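Lurnarus workshop notebook
Simulated demonstrations, tabletop set
October
Entry by Ziad Mansour

Purpose of the session

The Wieczorek task list requires 200 accepted demonstrations in simulation before any time is booked on the physical cell at Tundbridge. At the start of this session the folder held rather fewer, and a number of those had been recorded with an earlier version of the gripper model. It was agreed last week that the earlier recordings would be kept but not mixed with the new ones. They have been moved to a separate folder and marked accordingly.

Set-up

The scene file is the one supplied by the Zidavberg office. The arm is mounted overhead and works downward on to the grey table. The two boxes with oval openings, one dark grey and one olive green, remain on the tabletop as in the previous session. The bins on the lower shelf form part of the scene but are not used in the present task, and the operator should leave them alone.

The random seed was set to 1927 for the first block, so that any fault could be reproduced by a colleague on another machine. Lighting and wall textures were not varied. Variation of the background will be treated as a separate piece of work.

Observations during recording

The small pale item near the rear edge of the table continues to be the difficult case. The operator's view is partly blocked by the gripper body, and the approach has to be judged from the two middle fingers alone. I recommend that the side view be kept open during all attempts of this type. Attempts begun without it were slower, and the hesitation shows plainly in the recorded joint paths.

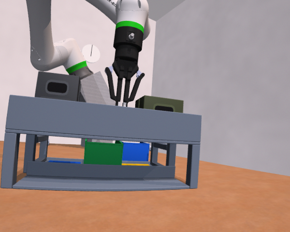

Rejected demonstrations

Block 4 was withdrawn in full. The time stamps for the gripper channel ran behind those for the arm, and the offset was not constant, so a simple correction could not be applied. The logging script was restarted and the fault did not return. The cause has not been found.

A further 9 demonstrations were rejected on review. In most of them the operator paused for a long period before closing the fingers. Such pauses are harmless to a human reader, but the earlier model learned to copy them - see the notes on stalled grasps in the previous volume.

Outstanding

Replay one accepted demonstration from each block and compare the final item position with the log.
Ask Zidavberg whether the finger friction value in the scene file was measured or assumed.
Colleagues recording in the afternoon are asked to enter their initials in the operator field, which was left blank in several files.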